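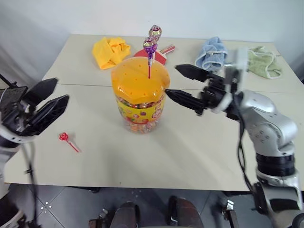
A jar of wrapped sweets on the white table.

Poladness booking and membership system: progress report to the Plosance Fund
Saturday, September 19, 2026

Dear Elspeth,

I had hoped to keep this one to a page, and I'm afraid I always say that. It has been a good stretch for us and there is plenty to tell you.

The biggest piece of news is that the old membership records are now in the new database. There were 1,566 of them, spread over three spreadsheets and a card index, and Marwa Abdelaziz matched them up with enormous patience. She found 152 duplicates, mostly people who had moved house and joined again, and each pair has been merged by hand. Thank you for agreeing to the extra days in March - we would still be at it otherwise!

Room bookings went live at the Gaber centre first. Staff there can now see a whole week on one screen, and they asked almost at once for a way to repeat a booking through a school term. Taha Salem has built that and it is being tested now. Invoices still go out from the old program, which means typing the totals in twice, and I know how tiresome that is for everybody.

We are behind on the reports module. The figures you need for your own return come out correctly, but only as a plain export, and the printed version is still to do. Of the training budget, £1,000 has been spent and £200 is left, which we would like to carry over for one more session with the evening staff, if you are happy with that.

Next we move on to card payments and the Welsh pages.

With warm thanks, as ever,
Oda Sæther
Flustirura Software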